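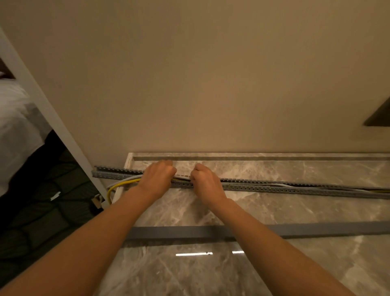 Questions I keep getting about the Stotora

I've been building the Stotora at home for a good while now and the same questions turn up in my inbox every week, so I've finally put them all on one page. If yours isn't covered, send it over and I'll add it when I next have a quiet Tuesday evening.

What is it, in one go?

It's a small trolley that runs along a rail on the wall and carries things from one end of the flat to the other. Mugs, post, the odd sandwich, my reading glasses (constantly my reading glasses). You call it with a button, it trundles over, you take your thing off the tray. The name doesn't mean anything, I just liked the sound of it.

How long is the run?

The rail is 3000 mm from end stop to end stop. I'd have loved it longer, but that was the longest single piece I could get up the stairs without taking a chunk out of the plaster on the landing. I did look at joining two pieces and I may still do it. The trouble is the wheels, which are hard and narrow and find every little step in a joint.

Do I need a workshop?

No! I've done nearly all of it at home on whatever flat surface was going. I go to Greenwood, our shared workshop, for anything noisy or dusty, so the drilling of the motor plates and all the sawing happened there. Wiring I do at home, with the radio on, and I'd much rather do it that way.

Why put the wires in slotted duct? Couldn't you just clip them to the wall?

You could, and on my first go I did. It was fine until I wanted to change something, and then I was pulling out clips and leaving holes everywhere. With slotted duct you lay the wire in the channel, press it down with your fingers, and bring it out through whichever slot is nearest to where it's going. When you change your mind (you will) you lift it out and do it again. I use the grey plastic sort.

What do the colours mean?

On mine, yellow is the signal from the end stop switch and the white one is its return. That's my own scheme and it isn't any kind of standard, so please don't go by it on somebody else's machine! Write yours down before you start. Mine is on a bit of card taped inside the controller box, and I look at it far more than I'd like to admit.

How much spare do you leave at the ends?

More than looks sensible. I leave a generous loop hanging out of the end of the duct and don't trim anything until both ends are connected and I've tested the lot. I once cut a wire to the exact length, very pleased with myself, and then moved the terminal block by a hand's width. Never again.

My wires keep popping up while I'm laying them. Any tricks?

Two hands, close together, and work along. One holds down what you've already done while the other presses the next bit in, then you shuffle both along and repeat. If you start from both ends you get a hump in the middle that won't go anywhere. Wire straight off the reel has a curl in it and will fight you, so pull it through a cloth a few times first. It also helps to do this on something smooth and level, so that the duct sits flat and you aren't chasing it about.

When does the lid go on?

Last. Properly last, after the testing. I keep it lying next to the duct so I can check the length as I go, but I don't snap it on until the trolley has been up and down plenty of times. Getting the lid off again without bending the fingers on the duct is a fiddly job and I've broken a few.

Which controller are you using?

A Welora board, which I picked because a friend was selling one and it had enough inputs. It's nothing special, and any small board that can drive a stepper motor and read a couple of switches will do you. The settings I ended up with are 211 steps a second for the slow approach at each end, and 1611 for the middle of the run. Any faster and tea goes over the side. Those numbers suit my motor and my pulley, so treat them as somewhere to start from.

Is it mains powered?

The trolley side runs off a low voltage supply, a bought one in a sealed case, and I haven't touched anything on the mains side of it. If you aren't trained for mains work, please do the same. And don't share a duct between mains cable and your signal wires. It's bad practice for safety, and it can give you false triggers on the switches too.

What about the false triggers? You mentioned them in an old post.

Ah yes. For a fortnight the trolley would stop halfway along and sulk, as though it had reached the end of the rail. I blamed the software, rewrote half of it, and then found that I'd run the switch wires tight alongside the motor leads. I moved them into their own duct and added a short delay in the code, so the switch has to stay pressed for a moment before it counts. I changed both on the same evening, so I can't tell you which of them cured it.

Where do you get your brackets?

The rail brackets are Driltirden ones, bought as a mixed bag, and I filed the slots a little wider to get some adjustment. You can print your own, but my printed ones sagged over the summer and I got fed up with levelling the rail.

Is it loud?

It hums. You'd notice it at night if you were trying to sleep, so I've set it not to answer the button after eleven. Rubber washers behind the brackets took the worst of the buzz out of the wall.

How long did the whole thing take?

About 2 months of evenings for the version that works, and I'd rather not add up the one before it. The wiring was a couple of evenings out of that.

Can I have your drawings?

You can have what there is! It's mostly pencil, with a wiring diagram I redrew neatly once the real thing had stopped changing. Drop me a line and tell me how long your wall is and which motor you've got, and I'll send the pages that make sense for you. The tray drawing is out of date, by the way. The new one has a lip at the front and I haven't measured it yet.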